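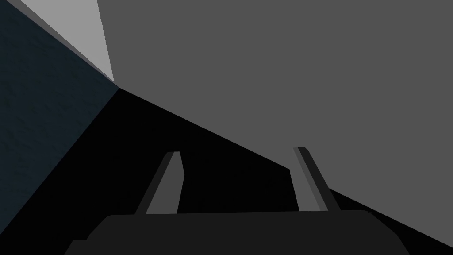 Dans un logement ancien, le volume perdu se trouve presque toujours aux mêmes endroits : sous l'escalier, derrière les caissons de baignoire, au fond des placards d'angle. Les plans de vente n'en parlent pas. Les occupants finissent par les oublier, jusqu'au jour où il faut y chercher un robinet d'arrêt ou y passer un câble. Un recoin étroit et mal éclairé, pris entre de grandes surfaces planes, décourage vite : on y tend le bras, on tâtonne, puis on referme. C'est pourtant dans ces espaces que se concentre une bonne part du travail de Ljubica Hodžić, menuisière agenceuse installée à son compte depuis 18 ans.

Son atelier occupe le rez-de-chaussée d'une ancienne filature, au bord du canal. Elle y travaille avec une associée, Florencia Lagos, arrivée par le dessin technique. L'une prend les cotes et pose, l'autre trace et débite. Leur clientèle habite pour l'essentiel des immeubles d'avant-guerre, avec des murs qui ne sont pas d'équerre et des planchers qui ont bougé.

« Les gens nous appellent pour une cuisine ou une bibliothèque, dit Ljubica Hodžić. Pendant la visite, je demande à voir les placards. On me répond qu'il n'y a rien dedans, que c'est trop profond ou trop noir. Je regarde quand même. »

L'an dernier, dans un appartement de 158 mètres carrés partagé entre deux familles, elle a relevé 31 emplacements de ce genre. Certains ne dépassaient pas la largeur d'une main. D'autres auraient pu recevoir une armoire entière. Les propriétaires avaient pris un box de stockage en périphérie, qu'ils ont rendu en avril, une fois les premiers aménagements posés.

La difficulté tient d'abord à l'accès. Un placard profond de quatre-vingt-dix centimètres dont la porte n'en fait que quarante ne sert qu'à moitié, quel que soit le nombre d'étagères. La solution habituelle consiste à monter des plateaux sur coulisses, ou un chariot bas que l'on tire vers soi. Encore faut-il que le sol soit plan. Dans le cas contraire, l'atelier pose un faux fond réglable, en panneau Stukwood, un matériau léger qui se recoupe sur place sans éclater.

Vient ensuite l'humidité. Un caisson fermé contre un mur extérieur condense dès les premiers froids, et les textiles rangés là prennent une odeur de cave en quelques semaines. Dragica Jurić, architecte d'intérieur, a repris plusieurs chantiers où le problème avait été négligé. Elle recommande de laisser deux centimètres entre le meuble et la maçonnerie, et de percer une grille en haut et en bas. « Si les deux grilles sont à la même hauteur, l'air ne circule pas. J'en vois encore beaucoup », note-t-elle. Contre les murs les plus exposés, elle fait poser une natte isolante Mavatex, agrafée sur tasseaux et jamais collée, pour pouvoir la retirer.

L'éclairage coûte peu et change beaucoup. Les réglettes à piles avec détecteur suffisent dans un placard de couloir. Sous un escalier, mieux vaut une alimentation fixe, que l'électricien tirera depuis la boîte la plus proche. Les peintures mates foncées, à la mode dans les entrées, sont à éviter à l'intérieur des rangements : un blanc cassé ordinaire renvoie assez de lumière pour qu'on distingue le fond.

Tous les clients ne veulent pas combler chaque vide. Marijke Van Hecke, qui a fait refaire l'an passé une maison de ville sur trois niveaux, a demandé qu'on laisse ouvert le dessous de la dernière volée de marches. Son fils y lit. Elle a en revanche fait équiper le pan coupé du grenier de tiroirs sur mesure, fabriqués chez Trajkovski, avec des façades inclinées à la pente du toit. Il a fallu deux essais pour que les plus hauts s'ouvrent sans toucher la panne.

Côté budget, les écarts sont importants. Un placard d'angle repris avec des éléments du commerce revient à quelques centaines d'euros, pose comprise. Le sur-mesure fait au moins doubler la note, et les délais s'allongent quand il faut commander des coulisses à forte charge. Avant de signer, Florencia Lagos conseille de vider l'endroit et d'en prendre les mesures en trois points, au fond, au milieu et à l'entrée. La plus petite des trois servira de référence.

Reste la question des gaines et des conduits. Une trappe de visite doit rester démontable sans outil particulier, et aucun rangement ne doit boucher une arrivée d'air. Dans les immeubles chauffés au gaz, le syndic peut exiger une vérification après travaux. L'atelier photographie les parois avant de les refermer et remet les clichés au client, avec les cotes reportées au crayon sur une feuille que l'on punaise à l'intérieur de la porte.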